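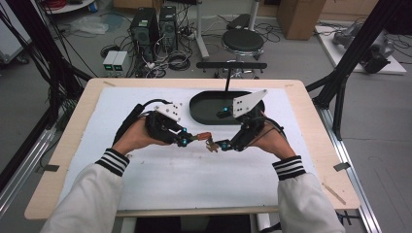
The Drinley fire district published its September call log last week, and I spent an evening sorting it. There were 173 calls. Only 9 were brush fires, but those used more than 636 engine hours, mostly on the slope behind Skunlow.

Response times were fine on paper. The log starts the clock at dispatch - the call itself can come two minutes earlier, and that gap is not recorded.
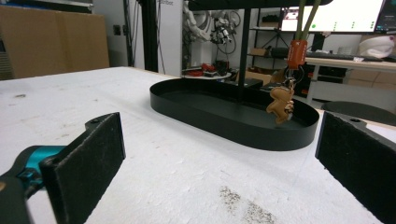

Black oval tray on the white tabletop.

Louro Road is the weak point. It has 2 hydrants, both at the lower end, so tenders shuttle water from the Listell pond. I would like to see fill times logged per trip.

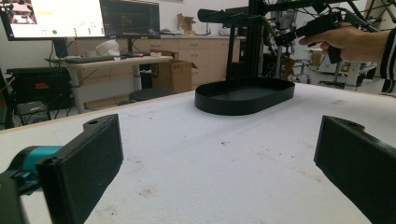

A reader commented that the upper hydrant was rated for low flow years ago and crews already skip it. If so, the district map needs a correction, and I have asked for the flow test sheets.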